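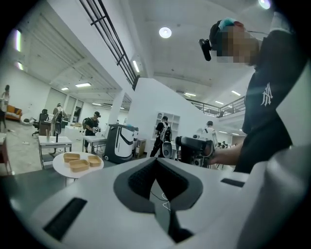 A black T-shirt with a white design on the chest. Shirt printing is among the trades covered by the town's new small business plan.

Home | News | Business | Opinion | Contact

Print this story | E-mail this story

Porkanitz shops asked to sign up for loyalty card, again

PORKANITZ — The town wants its small shops to join a shared loyalty card, and it wants them to pay for the privilege. Anyone who has lived here long enough to have a drawer full of old punch cards may want to read the terms first.

The new card, called Hurow, would let shoppers collect points at any business that takes part, from the shirt printers on Engelhardt Street to the bakeries by the bus station. Points could be spent at any other member shop. The town says sign-up opens in May.

Shops would pay a monthly fee of $10, plus 3 percent of every sale made with the card. The town describes that as a modest cost. It may look less modest to a business selling coffee and rolls, where the profit on a single order is often measured in cents.

The plan leans heavily on results from Puvlow, which has had a similar card for two years. According to the town's own summary, 464 businesses there were invited to join and 182 did. The summary calls this strong early interest. It also means that well over half of the shops in Puvlow looked at the offer and passed.

What the summary leaves out is whether the shops that joined sold any more than they did before. It says that card holders in Puvlow spent more at member shops than other customers did. That is hardly a surprise. People who already shop in a place every week are the ones most likely to pick up its card, and giving them points for what they were going to buy anyway does not bring in a new face.

The town was asked for sales figures from before and after the Puvlow launch. It said in a written reply that the numbers were held by the card operator and were not broken out in that way.
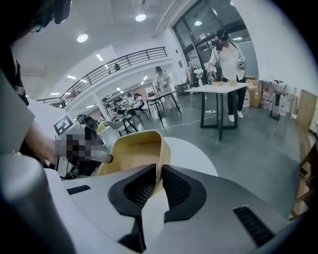
Clothing sellers and printers have been named as one of the first groups the town hopes to win over, and it is easy to see why they might hesitate. A customer who orders team shirts may come in once a year, and points that expire after twelve months will not mean much to that person. Plenty of people buy a gray short-sleeved shirt, like the one in the photo, wherever they happen to be when they need one. The town has not explained how a card would change that.

There is also the matter of what the operator gets to keep. The draft agreement says purchase records may be used "to improve the service" and may be shared with partners. It does not name the partners. It does not say how long the records are stored, or whether a shop that drops out can have its sales history removed.

Porkanitz has been down this road before. An earlier card was dropped when the company running it closed its local office, and shoppers with unspent points were told to take it up with the individual stores. Some stores honored them out of their own pockets. The new agreement has one line on the subject, saying that points have no cash value if the program ends.

Supporters say a shared card could help small shops compete with the big stores out on the highway, and maybe it could. A trial with no fee for the first year would be one way to find out — the draft does not offer one.

Comments on the draft can be left at the front desk of the town hall until 4 p.m. on the last working day of the month. Copies of the full agreement are available there on request. The version on the town website is missing the page that lists the fees.

Print this story | E-mail this story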